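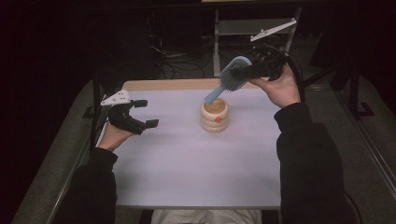 Wovurgate Robotics / Demonstrations Team

Hi, and welcome to our page! I'm Bilal Zein, and I look after the Demonstrations Team at Wovurgate. If you've come over from the careers page or a talk, you probably want to know what we do all day, so let me try to tell you.

We pick things up and put them down again. That's the short version, and it's the one my mother uses. The longer version is that we make the examples our learning system is trained on. One of us sits at a table with a gripper in each hand and does a small household job, start to finish, and the recording goes off to the people upstairs who do the training. A hairbrush over a little ridged cup is a pretty typical moment for us. It's ordinary stuff, the kind of tidying you'd do at home without thinking about it, except we have to think about it a lot (at least for the first few weeks, until your hands catch on).

How we got started

The team began as two people, me and Zbigniew Kurek, in the Stadau office. I came from a furniture repair shop and Zbigniew had been teaching ceramics to adults, so neither of us had what you'd call a robotics background. What we had was patience and fairly steady hands. Our first project was called Moldovan, after the street the office is on, and it was all cups, lids and spoons. We recorded 148 examples before anyone trained anything on them, and then we threw out most of them! We'd been stopping halfway through a motion to discuss what to do next, and the system had no way of knowing that the long pause in the middle was us arguing about a spoon.

So we learned to talk first and move second. That's still the main rule on the team, and Zbigniew has it written on a card by the door.

What a session is like

You get a task sheet in the morning. It names the objects and where they should end up, and it leaves the rest to you. We don't script the hand movements, and we'd rather see five people do a job five different ways. Left-handers are very welcome (Zbigniew is one, and his examples are some of the most useful we have for two-handed tasks).

We work in blocks of 20 examples, then take a proper break. Before each one you change the starting layout a bit — turn the brush around, slide the cup over, swap which hand goes first. If you drop something, you don't cut it. You pick it up and finish, and you mark it on the sheet as a recovery. The training people love recoveries and keep asking us for more, and it's surprisingly hard to drop things on purpose in a way that looks natural. We mostly wait for it to happen.

Long thin objects are what I'd call our specialty. Brushes, ladles, markers, that sort of thing. Getting one end into a narrow container means planning the angle before you've even closed the jaws, and when you get a bad grip you often have to pass the thing from one gripper to the other and try again. I could go on about this for an hour and at the last open house I believe I did.

What we're working on now

Our current project is Trolteck, which is all about putting things away in small containers. We passed 624 accepted examples in October and were very pleased with ourselves, and then the reviewers asked for more variety in the containers, so off we went to the thrift stores. We keep the odd ones. A cup with bumpy sides gives you a different problem from a straight glass, and I'll happily pay a dollar for a new problem.

Every example gets watched by someone who didn't record it. It's slow and I get asked a couple of times a year whether we could skip it, and my answer is still no. You see your own bad habits much better after you've spent an afternoon looking at someone else's.

Coming to work with us

We take on new demonstrators in small groups. You don't need a degree or any coding. You do need to be comfortable sitting and doing a similar thing many times with care, and to be okay with hearing "could you do that one again?" from me in a cheerful voice. Training is paid and lasts two weeks, and Zbigniew runs most of it. He'll start you on sponges.

If you'd like to visit first, write to the front desk at Stadau and ask for Demonstrations. We're happy to let you try the grippers for a bit.

Last updated: 2022-03-04

Related pages
Careers at Wovurgate
Trolteck: project overview
What we learned from Moldovan
How we review examples
Visiting the Stadau office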